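Zikura 55 Training Sled for Football Linemen

Item number: ZK-625
Maker: Zikura
Price: 2,259 dollars, without freight

The Zikura 55 is a one-man blocking sled for school teams, clubs and serious private players. It is made for linemen who must learn to come out of the stance low, hit with both hands and keep the feet moving after the contact. The sled works on natural grass and on artificial turf. Please do not use it on asphalt or on an indoor wooden floor.

The frame is welded from square steel tube and painted with black powder paint. The name comes from the empty weight, which is 55 kilograms. On the back there is a flat platform where the coach can stand, or where you can lay ordinary weight plates. We advise to begin without extra load. A young player who pushes too much will stand up straight too early, and after this the habit is difficult to remove.

The pad is mounted on a spring arm and can be set to 3 heights. The lowest is for defensive drills from the three-point stance, the middle is for run blocking, and the highest is for pass protection with long arms. To change the height, pull the pin, move the arm and put the pin back until you hear the click. One person can do it, but the arm is heavy, so keep your fingers away from the hinge.

The pad cover is sewn for us by Hubáček, who also make the covers for our Wastina tackling dummies. It closes with a zipper on the underside. You may wash it by hand with mild soap. Do not put it in the dryer.

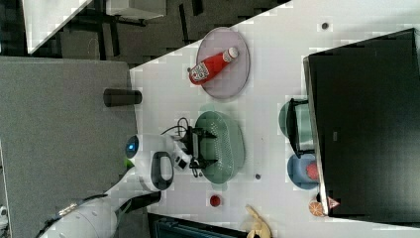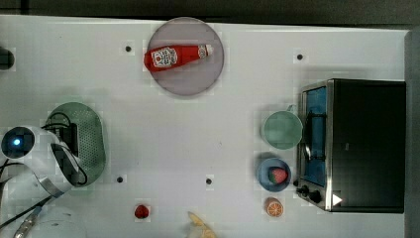
Ketchup bottle on a plate, white table.

What is in the delivery

- Frame with runners
- Spring arm with locking pin
- Pad with cover, in black or dark blue
- Bag of bolts and two wrenches
- Printed assembly guide

Weight plates are not included. The plates you see in many gyms fit on the platform if the hole is of the normal wide size. For the thin kind, order the Cesico adapter post separately.

Assembly

Two people need one afternoon for the first assembly, with a rest. Put the runners on flat ground, connect the cross bars and leave all bolts a little loose until the arm is in place. Only then tighten them. After the first week of training tighten them one more time, as the paint settles under the washers.

Bohumila Vrabec in our workshop answers questions about assembly and spare parts. If you write to her, please give the number which is stamped on the left runner. Without it she cannot know which pin belongs to your sled, and the older pins are shorter.

From a customer

"We had an old wooden sled which pulled always to the right, and my guards have learned to push crooked with it. With the Zikura they had to learn again. In January we used it on frozen grass and the runners were fine. I would like a thicker pad for the bigger boys." Vilho Rautiainen, offensive line coach

A thicker pad is in preparation. It will fit on all sleds with the spring arm.

Delivery and return

The sled comes on a pallet and the driver unloads it to the curb only. Please have a second person with you. Unused sleds can be returned in the original packing, and the buyer pays the return freight. Pad covers which were already mounted we cannot take back.

Contact | Spare parts | Terms of sale | © Zikura Training Equipment | Back to top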